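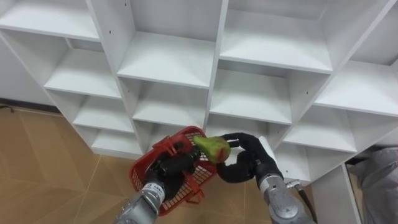
Ticket: right hand drops or hangs on to fruit during basket fill
Unit: Akanda two-arm, cell at Zamora
Opened by: Pieter Baert
Assigned: Hryhorii Levchenko
Status: open – monitoring

Problem as reported
Pick and place into the red mesh basket, left hand holds basket, right hand loads. Pear is the bad one. Two faults, may or may not be the same fault:
a) thumb opens late, pear hangs on the fingertips, arm starts retract with it still in there
b) release OK but pear lands on the rim
Started after the finger tendon swap on the right hand in December. Left hand not touched at that time. Basket grip fine as far as I can tell.

Attached is mid-cycle, right hand over the basket, fruit not released yet. Look how close the narrow end of the pear is to the rim. Not much margin.

Log

08:40 PB
Power cycle, homed both arms. No change. Fault a) on the second pear.

09:05 PB
Swapped to the apple program to compare. Ran clean. So not a dead finger.

09:30 HL
Pieter, did you re-run finger zero after the tendon swap? Not the arm homing, the hand one. Service menu, page 2. Also send me the grip counter for the right hand.

09:50 PB
Counter says 3,000 and change. Finger zero – don't know, wasn't my shift. Nothing in the book about it.

10:10 HL
Then assume no. Do this in order:
1. Basket out of the left hand, park left arm.
2. Right hand open, nothing in it. Wipe the fingertips with a dry cloth, no alcohol, it makes the pads slick.
3. Run finger zero. Hand will close and open twice. Keep your fingers out.
4. Check thumb offset. Anything over 1,000 ticks, stop and tell me.
5. Push gently on the cable connector on the right forearm. Should not move.
6. Save. Restart the hand controler only, leave the arm up.

10:45 PB
Done. Thumb offset was almost 1,000, so under your limit but ugly. After zero it reads close to nothing. Connector had a tiny bit of play, tightend the collar a quarter turn. Cable has enough slack at full reach, checked with the arm out by hand.

11:15 PB
Back on pears. Fault a) gone for now. Fault b) still there, not every time. Narrow end clips the rim and it tips out.

11:25 HL
b) is a different thing then. Basket tilt is taught with the open side leaning to the shelves. Did somebody reteach the left wrist?

11:40 PB
Asked. Yes – they changed it so the handles stay clear of the left fingers. Old pose is still saved in Flernel.

11:50 HL
Don't load the old one, you'll be back to the handle problem. Keep the left pose, raise the right release point a little and shift it toward the middle of the opening. Slow speed for the first runs. Watch the handles on the way out, the right hand has to go straight up before it turns.

13:20 PB
Release point raised and shifted, saved as new version. Slow runs OK. Went to normal speed, one pear touched the rim but dropped in.

13:35 HL
Shift it a hair more and leave it. If a) comes back, it's the tendon seating and the hand has to come off. Spare is at Nesaser, I'll have them put it aside.

14:10 PB
Shifted again. Running. No rim contact so far. Wrote the finger zero step into the tendon swap sheet, it was missing.

Open items
– recheck thumb offset end of shift (PB)
– recheck collar on right forearm connector, same time (PB)
– spare hand reserved at Nesaser, waiting on confirmation (HL)
– old left wrist pose: rename it so it doesn't get loaded by accident (PB)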